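Household Tidying Data Collection: Gallery

By Titilayo Briggs
11/1/24
5 comments | 52 shares

The Volitz household program gathers examples of ordinary chores for use in training a two-armed robot. Each example is a recording of one complete attempt, with an operator guiding both arms from start to finish. The bedroom task asks the operator to clear litter from the floor and place it in the trash bin.
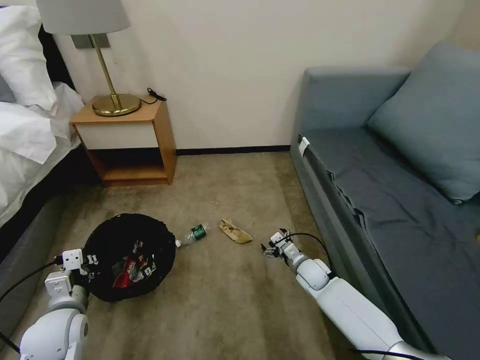 Operators work in sessions limited to two hours. Kelechi Omoregie, who directs collection at the Joltesgate site, requires each operator to complete seven practice attempts before any recording is kept. Attempts with a dropped item are retained and labeled – the learning system is expected to benefit from seeing how an operator recovers.

Between attempts, the litter is laid out again according to a printed card prepared by Funmilayo Afolabi. The cards call for a mixture of shapes and materials, as a grip suited to one item may fail on another. A bottle with a green label, lying on its side, asks for a different approach than a long candy bar wrapper or a crumpled one. Furniture positions are noted at the start of every session. 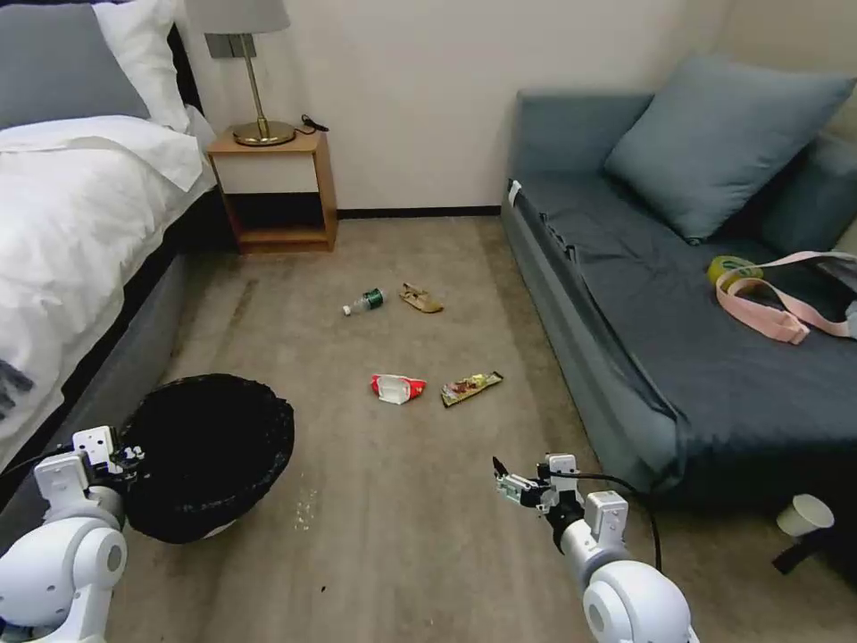
Review of the recordings is carried out separately from collection. Chibuzor Effiong and Femi Nwachukwu check each attempt for completeness and mark the moment at which every item is grasped and released. Items close to furniture receive a label of their own, and a paper cup on the floor below the sofa falls into that group. Recordings from July are being relabeled under the same rules – this work continues.

Related items
Bresar Gripper Maintenance Schedule
Operator Training at Joltesgate
Kitchen Task Gallery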